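June, late, window open

Meant to write last night and fell asleep on top of the covers with my shoes on, so I'm doing it now with toast. Two days until I have to be out of here and over to the new place in Ranbridge, and I've packed nearly all the books and almost nothing else. I always start with the books because they go into boxes so nicely and you feel like a person who has it under control. Then you turn around and there's the kitchen.

Austra came by after work with tape and a bag of cherries. She's so fast! She did the whole hall closet while I stood there reading an old electric bill. She also found the spare key to the Parnton apartment, which I gave up on years ago and paid for (22 dollars, I still remember, I was furious). It was in a boot. We both just looked at it for a while and then she put it back in the boot and taped the box shut, and I suppose it's coming with me. 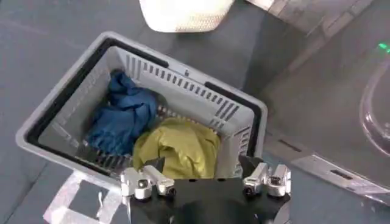
Laundry is the thing I keep putting off, partly from laziness and partly because I can't decide what to wash now and what to just haul over dirty. I've been at it in tiny loads all week. The gray basket with the slots in the sides has been my whole system - whatever is in there still has to be dealt with, and whatever is on the bed is done. It isn't a great system. The blue thing and the olive one are in there all crumpled up against each other, and I keep walking by and thinking I'll get to them after one more box. Mom would have had them folded before the kettle boiled. I do like the two colors together, though, and stood there wondering if I could get away with curtains like that in the new bedroom. Probably not. The walls are a sort of peach.

Called Sikenura about the van again. On hold forever, same flute song, and then a very nice man told me the morning slot is still mine but I need to be downstairs by eight. Eight! I wrote it on my hand. Then I washed the pans and had to write it on my hand again.

Dinner was cherries and the last of the rye bread from Avotiņš. I'm going to miss that bakery more than I'll miss the apartment, which sounds awful, but the apartment never once saved me the end of a loaf. Must stop in tomorrow and say goodbye properly, and not get weepy over the buns like I did at the dentist's (long story, already wrote that one down).

Still to do: bathroom shelf, the drawer with the batteries, change of address at the post office, give the fern to the lady on the second floor. I feel like there are 1,000 little things after that and I can't remember any of them when I'm holding a pen. Austra says to leave the sheets for the very end so I have somewhere to sleep. Going to finish this toast and start on the drawer.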